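Home | News | Projects | Past Issues | Contact

Bedding task: grasp labels from hand-held gripper recordings

6 June 2021 | Adwoa Acheampong 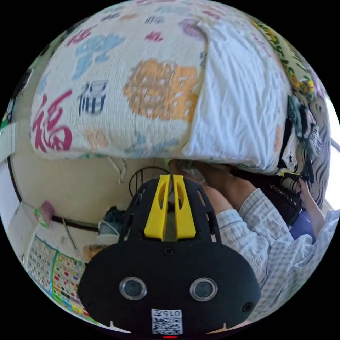 Bilstead wrote after the last issue to ask why the bedding work stays with human operators when the lab has two arms standing ready, and whether policies trained on hand-held data would ever see the same contact forces that a motor produces. The second half of the question is the one we have been working on since November, and we now have a partial answer.

The bedding set consists of 1324 recordings made in furnished rooms with a quilt, a sheet and whatever else was on the bed at the time. Each recording contains one or more grasps of an edge or a fold. The operator squeezes the gripper by hand, so closing speed and closing force vary from one grasp to the next and between operators. A motor closes at a fixed rate to a set width. A policy that copies the recorded width directly will often command a gap that a hand could hold on thick padding and a motor could not.

Our first baseline, called Hunness internally, did exactly that. It predicted gripper position and width 10 steps ahead from the wrist view alone. On the test bed it reached the quilt edge reliably and then lost it during the lift. Most losses came in the first part of the upward motion, with the fabric sliding out while the fingers stayed at the predicted width.

The revised method, Zandeck, changes the label and leaves the network as it was. Width is replaced by a three-state target: open, closing, holding. The holding state is assigned only when the recorded width has stopped changing and the fabric near the fingers moves with the gripper. Fabric motion is estimated from tracked points in the wrist view. At run time the holding state hands control to a simple force loop on the arm, which closes until motor current reaches a threshold. The policy has no say in the final gap.

We evaluated both on 70 trials each, using the same two quilts and one flat sheet, with start positions drawn from a fixed list. Zandeck kept hold of the fabric through the lift more often than Hunness on both quilts. The flat sheet showed no clear difference. We think the sheet is thin enough that any reasonable width holds it, and the remaining failures there are missed approaches, where the fingers close above the fabric or pick up two layers.

Point tracking is the weak part. Printed fabric gives it plenty to follow. Plain white sheeting does not, and creases that shift under tension are easily taken for points on the cloth. Of the full set, 133 recordings could not be labeled automatically and were left out of training. Opoku has suggested labeling these by hand and using them as a held-out check on the tracker. That work has started but no result should be expected before the next issue.

Two points on the comparison. The force threshold was tuned on one of the two test quilts, so the result on that quilt is somewhat favorable to the new method. The start positions also assume that the near edge of the bedding is reachable. Cases where the edge is tucked in, or covered by another layer, were excluded from both sets of trials.

On the first half of Bilstead's question, the arms need a cleared area and a fixed base, and room setup took longer than the recording itself when we tried it. Hand-held collection gives us more variety in bedding and surroundings for the same hours. We intend to keep the arms for evaluation.

The labeling code will go to the shared project folder once the thresholds have been moved out of the script and into a settings file. Requests for the trial list can be sent to me directly.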